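Rapport de projet -- L'arrêt du poste de tri Trododeck
Projet de deuxième année, atelier de robotique Povier
Remis le 23 septembre 2019

3. Ce qui s'est passé

Nous aurions aimé vous raconter un projet qui se déroule comme prévu, et pendant une bonne partie du mois de juin nous y avons vraiment cru. Le poste Trododeck prenait des objets sur la table blanche, les déposait de côté, et recommençait sans que nous ayons à lever le petit doigt (nous étions très fiers, il faut bien l'avouer !). Puis, pendant l'essai d'endurance, le bras a continué sa descente alors que la pince touchait déjà l'objet. Le poivron a été écrasé contre le plateau, la pince a forcé, et le contrôleur a coupé les moteurs avec un défaut d'effort. Personne n'a été blessé. Mais l'un de nous avait la main posée au bord de la table à ce moment-là, et c'est cette main, bien plus que le poivron, qui nous a décidés à consacrer la fin du projet à la panne.

L'essai prévoyait 100 cycles de prise et de dépose. Le défaut est apparu 7 fois, toujours pendant la descente et jamais pendant le transport. Au début nous avons soupçonné la pince, parce que c'était la pièce que nous avions montée nous-mêmes et que nous n'étions pas très sûrs de notre serrage. Nous l'avons démontée, nettoyée, remontée, et le défaut est revenu dès l'après-midi.

Pour la suite des essais, nous sommes repartis d'une disposition très simple, avec peu de choses sur la table : une pâtisserie triangulaire, une banane et un poivron jaune posé contre elle. C'est ce contact entre le poivron et la banane qui nous intéressait, car nous avions fini par remarquer, en relisant nos journaux, que les arrêts concernaient surtout des objets qui se touchaient.
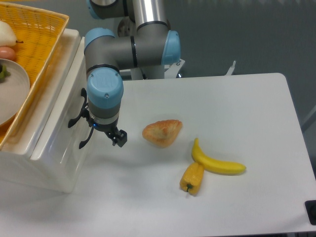
L'explication tient à la façon dont notre programme estimait la hauteur de prise. Quand deux objets de la même couleur se chevauchent, la segmentation les réunit en une seule forme, et le point de prise est calculé au milieu de l'ensemble, donc parfois au-dessus du vide. Le programme lisait alors la hauteur du plateau et envoyait le bras jusque-là, alors qu'un doigt de la pince se trouvait encore au-dessus du poivron. La pâtisserie, isolée, n'a jamais posé le moindre problème, ce qui nous a longtemps rassurés à tort.

Restait à comprendre pourquoi le bras ne s'arrêtait pas plus tôt. Là, l'erreur est entièrement la nôtre. Le seuil d'effort avait été relevé pendant les réglages, un jour où des arrêts intempestifs nous agaçaient, et la modification n'avait été notée nulle part. Le fichier Gounder, qui regroupe les paramètres de sécurité, comportait d'ailleurs 2 versions, et le poste chargeait la plus permissive au démarrage.

4. Ce que nous avons changé

Le seuil est revenu à sa valeur d'origine et l'ancienne version du fichier a été supprimée. La descente se fait maintenant en deux temps, avec une approche rapide puis une fin de course lente pendant laquelle tout contact arrête le mouvement. Nous avons aussi ajouté au module Kundow une vérification de la forme détectée : si elle est trop large pour un seul objet, le bras reste en hauteur et demande une nouvelle image. Enfin, on ne s'appuie plus sur la table quand les moteurs sont sous tension -- la règle figurait déjà dans le règlement de l'atelier, et nous l'avions tous signée.

Nous avons relancé les 100 cycles avec ces réglages et aucun défaut d'effort n'a été enregistré. Le cycle est plus lent, cela se sent quand on attend à côté, et il reste des cas où le bras demande plusieurs images de suite avant de se décider. Nous n'avons pas eu le temps de traiter ce point. Le groupe qui reprendra le poste trouvera nos journaux d'essai en annexe, avec les paramètres datés ligne par ligne.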